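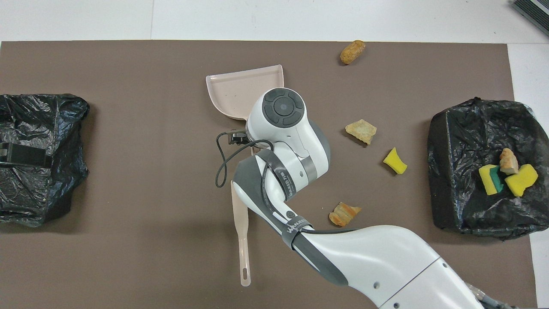
August, bench notes, sweeping task (second layout)

Started a little after 9 and spent the first stretch just getting the arm to behave, so these notes are going to ramble a bit before they get to the result. Bear with me, or skip down to "Pan angle" if you only want the part that matters!

The question for this round is the one Talha Paracha raised when we went over the Rovau runs: does the policy learn to use the dustpan as a tool, or does it learn one memorized path that happens to end near the bag? With the old layout we couldn't tell, since the crumbs were always put down in the same little patch. So now the bits get scattered fresh before each episode, all on the brown mat, a mix of food chunks and torn sponge. I like the sponge because it's light and skids away if the pan comes in too fast, and the bready pieces catch on the mat and tip over. Between them they punish most kinds of sloppiness.

**Setup**

- 60 demonstrations from yesterday's teleop session, all mine except the first few, which Fouzia Mughal drove while I fixed the logging
- 30 evaluation episodes, new scatter each time
- same Barkholm checkpoint as before, fine-tuned 3000 steps
- a garbage bag at either side of the mat, target side set by the prompt

**Pan angle**

The first ten episodes were pretty discouraging. The arm would go out to the debris nicely, and then the lip of the pan would ride up over the chunk and pin it. I went back through the demos and I'm fairly sure that's my own doing. When I teleoperate I flatten the pan against the mat first and only then push, but I do it so quickly that after downsampling there are hardly any samples left showing the flattening. The policy sees "pan high" and "pan moving along the mat" and smooths right over the bit in between.

What I tried after lunch was keeping the full rate for the approach segment only, and leaving everything else downsampled as it was. Fouzia had suggested something close to this back when we were doing the Drinus drawer task, and I should have listened then. Retrained and ran the remaining 20 with the new weights. The pan comes down flat and stays flat now, and it's a real pleasure to watch after the morning I had.

Pinned pieces: 7 of the first 10 episodes, 2 of the last 20. Small numbers and two different sets of weights, so I don't want anybody putting that in a slide yet. Talha, I mean you :)

**Still bothering me**

The cable. There's enough slack by the gripper that it can drift over toward the pan, and in episode 14 it dragged a crumb a good way across the mat. The policy then chased the crumb, which was sort of charming, but I've marked the episode as a fail. Want to try a clip farther up the forearm before the next batch.

Pieces near the far edge of the mat are slow. It gets there, then dithers. My guess is that I rarely scattered anything up that way when I was recording.

Grip on the handle slips a little when the pan pushes against something heavy. I've been re-seating it between episodes, and the Rajput script doesn't log that, so I've added a column by hand. Please fill it in if you run any of these!

**Next**

Repeat the first 10 scatters with the new weights so we have a fair comparison. Record some far-edge demos. Then swap the prompt side halfway through an episode and see what it does, which I've been looking forward to all week.

Run folder is 244, weights are in there too, old and new.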